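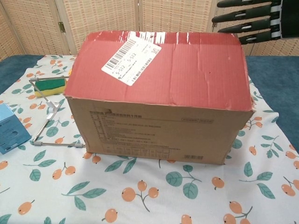
A parcel is a wrapped or boxed item sent through a postal or carrier network, larger than a letter and usually small enough to be lifted by one person. The term covers soft packets, padded bags, tubes and rigid cartons, although in most modern networks the cardboard box is the commonest form. Each item carries a label that identifies it from the point of acceptance to the point of delivery. The label is often white, with a barcode and a short routing mark such as "5-512" set in large bold figures, so that a sorter can read it by eye when a scanner is not to hand. The outer surface of a box takes most of the wear, and scuffs, creases and dented corners are common on boxes that are otherwise sound.

History

Goods were carried between towns by packhorse, wagon and coach long before any public parcel service existed. Charges were agreed with the carrier, and items were commonly left at an inn until someone called for them. The spread of the railways in the nineteenth century made carriage faster and more regular, and railway companies became large handlers of parcels in their own right. In Britain a national parcel post was introduced in 1883. Private carriers continued alongside it, and many served rural districts where the railway did not reach.

The Findale carriers are a well-recorded local case. The service ran between Findale and the market at Kiani, and its surviving daybook lists 1,284 items, among them seed, boots, clock parts and live poultry. Entries give the sender, the charge and the place of collection, but seldom the weight. The daybook was transcribed by Alun Trevor, whose notes remain the main guide to the abbreviations used in it. The mark "K.H.", which occurs throughout, is taken by Trevor to mean "keep at house", an instruction to hold the item until called for. Other readers have proposed "Kiani Hill".

Packaging

Early parcels were wrapped in cloth, sacking or brown paper and tied with string, and the knots were sometimes sealed with wax. Corrugated cardboard came into wide use for shipping in the early twentieth century and displaced the wooden crate for most light goods. It consists of a fluted sheet glued between flat liners. The flutes give stiffness, and a box is strongest when they run upright and the corners are undamaged.

Coloured or coated liners are used where the box also serves as display or advertising. Coatings resist light moisture but may crack along folds, and they show rubbing more readily than plain brown board. Damp weakens all cardboard - a box stored in a wet shed may lose much of its stacking strength without any clear change in appearance.

Labelling and sorting

Until the later twentieth century most parcels were addressed by hand and sorted by clerks who knew the routes. Printed routing marks reduced the need for such knowledge. The Clekico depot, which served Findale after the daybook period, divided its district into 37 walks and gave each a number, which was chalked or stamped on the item at acceptance. Numbers were not reissued when a walk was closed, and gaps in the series can be seen in the depot's later lists.

Barcodes allow an item to be recorded at each stage of its journey. Many labels repeat the same information in more than one form, so that damage to one part does not prevent delivery.

Undelivered items

Parcels that cannot be delivered are normally held for a set period and then returned to the sender. Where no return address is given, the carrier may open the item to look for one. At Drollness, a halt on the Findale route, two shelves in the waiting room were kept for unclaimed goods, and perishable items were sold on the evening of arrival.

See also: Carrier's cart; Corrugated fibreboard; Daybook; Parcel post; Railway goods traffic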